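Jodon tower kit on offer until 24th July

The Jodon kit teaches a robot arm to work inside old desktop computers. Our workshop in Jivevthorpe has it on trial.
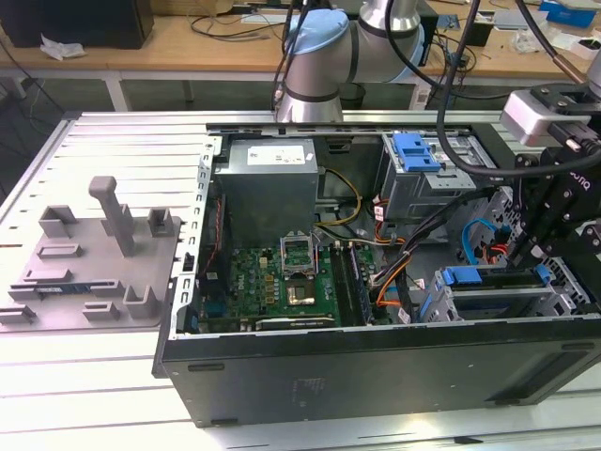 2 min read

You get the gripper fingers, the grey fixture tray and 14 practice lessons. The arm is not included, so please check yours fits first.

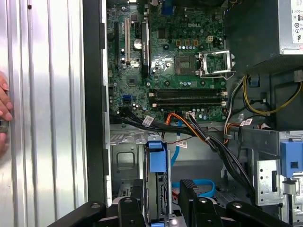 Empty socket, empty memory slots: a Dell board with the gripper close by.

The lessons are clear, but the printed guide is too short – I had to read some pages three times. 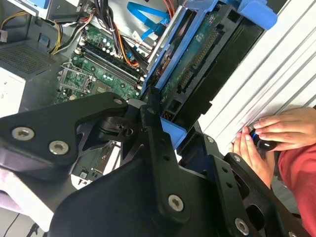

Price is the good news for small repair shops. Members pay $99 a month and can stop at any time. I would start with drive removal, as the blue latch handle is an easy colour to find among so many cables. Orders go through Sketivside.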